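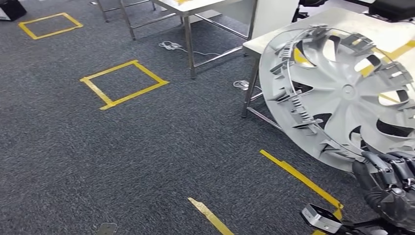
Page last changed: 30/12/2020

Workshop tips: trying a new hand on car parts

At Felthorpe we compare robot hands before we buy one. These tips are from my notes and from Lucimara Godoy, who did most of the holding tests.

1. Begin with a wheel cover. It is light and it costs little, and the clips on the back are a good difficulty for the fingers. With the Orel hand we had best results when the fingers go over the rim. The spokes look easier to take, but they are curved and the grip turns.

2. Mark the floor with yellow tape. Squares are for where a part starts, and they must stay in the same place for both hands. If a tape end lifts, change it.

3. Write down every try, also the bad ones. We do 100 tries for each hand, in groups of 6, and the last group is shorter. Wait a little between groups, the finger motors become warm.

4. Look at the screws after each 40 tries. Lucimara puts a small line of paint over the screw and the joint, so you see at once if it has moved.

5. Test also from below. Reaching up under a big part is different work from picking from the floor. Keep the fingers close together while the hand rises and open them late. The Flerow hand was slower here, but I trusted it more near the brackets.
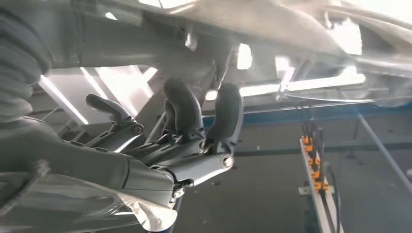 6. Compare the price last. The Orel was 1,904 pounds with the cable, and I noticed that I forgave it too much after I knew this.

Questions to Csenge Kelemen, please, at the workshop address.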